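Notebook – Madora build, Saturday

Touch input and difficulty curve, continued from the August entries.

Work today was confined to the drag-and-release control and the first 52 levels. The build was installed on both test phones at the start of the session. The older phone remains the reference device, as agreed for the Grirkgate release.

Drag-and-release. Players in the last round reported that shots left the launcher before they had finished aiming. The log confirms this. When the finger slides off the lower edge of the screen, the game reads the loss of contact as a release. The handler now treats an edge exit as a cancel, and the ball returns to its rest position. A short vibration marks the cancel. This should be reviewed with the sound turned off, as the vibration is weak on the older phone.

Drag distance was also capped. Previously a longer pull continued to add power well past the end of the on-screen meter, and high scores on level 9 depended on it. The cap is set at the end of the meter. Existing scores on level 9 will have to be cleared before release.

Difficulty. The target begins to move at level 12. Completion falls sharply there and recovers by level 15, so the fault lies in the introduction of movement and the later levels can stay as they are. Target speed on level 12 was reduced, and the first three shots no longer count against the player. A simulated run of 3,000 shots was made with the new values. Completion on level 12 is now in line with its neighbors. Level 31 is still too easy – the bank shot off the left wall succeeds from almost any angle. Left open.

Scoring. The bonus for consecutive hits stays at 300 points. A proposal to double it after the fifth hit was tried and withdrawn, as it made the early levels worth repeating for points and the later ones not worth playing.

Dravside level pack. The layouts received from Savolainen load without error, but the background music restarts each time a level is retried. The same fault was recorded in the spring and closed too early. Reopened with priority 2. The music should carry on through a retry and stop only on return to the menu.
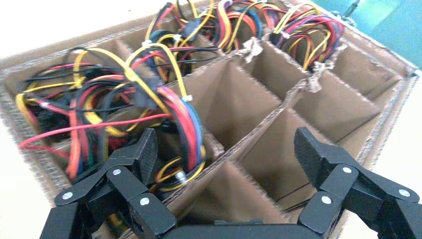 Divided cardboard box, several compartments empty.

Frame rate. Steady on the newer phone throughout. On the older phone it drops when the ball breaks a glass target, and the number of fragments is the likely cause. Halving the fragment count is to be tried before any change to the physics step.

Outstanding:
Clear level 9 scores.
Rework left wall on level 31.
Music restart on retry.
Fragment count, older phone only.
Check cancel vibration against the pause menu – the two may overlap.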